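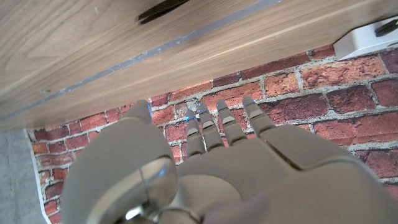 I was promised a brick wall would change how I felt about my back room. That was the pitch, more or less word for word, from my brother-in-law Elias Twal, who has opinions about walls and none about rent. Peel, stick, done by lunch. I have now spent enough time around faux brick wallpaper to have opinions of my own, and most of them are grumpy.

Let me say what I'll give it. From the doorway, with coffee in hand and no glasses on, it passes. The color is the good part. The bricks go from orange to terracotta to a rusty kind of red, with pale gray mortar lines between them, and against a wooden table that warm mix looks better than the flat white I had in mind. I wanted to hate it more than I do.

But it's paper. You know it's paper the second you get near a corner. Real brick doesn't bend, and wallpaper does, and no amount of printed shadow is going to fix that. The online crowd will tell you to "embrace the wrap." I don't know what that means and I suspect they don't either.

The roll came from a shop called Zetwood, which also sells a brush, a smoother, a special knife and a bottle of something for the seams. I bought the knife. A regular utility knife with a fresh blade would have done the same job for a lot less. I skipped the bottle, and so far I have no regrets, although ask me again in November when the heat comes on.

Then there's the table. Every makeover post I read insisted that you need a "statement surface" in front of a "statement wall," which sounds to me like two people shouting at each other. I went with plain wood and a long straight edge, and I kept it nearly clear. I don't trust any room that needs a bowl of fake lemons to look finished.
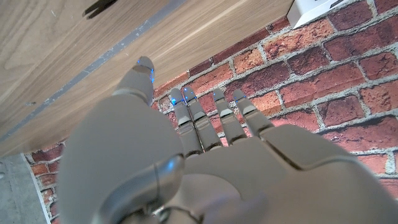 The part the makeover posts leave out

Outlets. Go look at any of those before-and-after pages and try to find an outlet. They've all been cropped out or hidden behind a plant. Mine is white, it's right above the table, and it sits on the brick print like a stamp on an envelope. I looked at brick-patterned cover plates from Hadgate for 11 dollars and closed the tab. A white outlet at least admits it's an outlet.

Same story with the cord. I tried tucking it along the back of the table, I tried those sticky clips (two fell off, the rest took a little paper with them), and I gave up. It's black, it's long, and it goes where it goes. 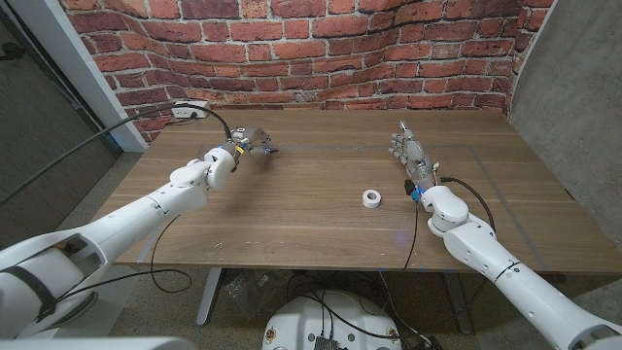

The brick paper, the white outlet and the black cable.

Would I do it again? In a rental, maybe. In a house I owned, I'd paint. Elias says I'm missing the point and that it "reads" as brick, and he's already talking about doing his hallway in the same stuff. I told him to buy one more roll than the calculator says, cut around the outlets slowly with the power off, and leave me out of it. He wants me over there on Saturday with the 12-dollar knife.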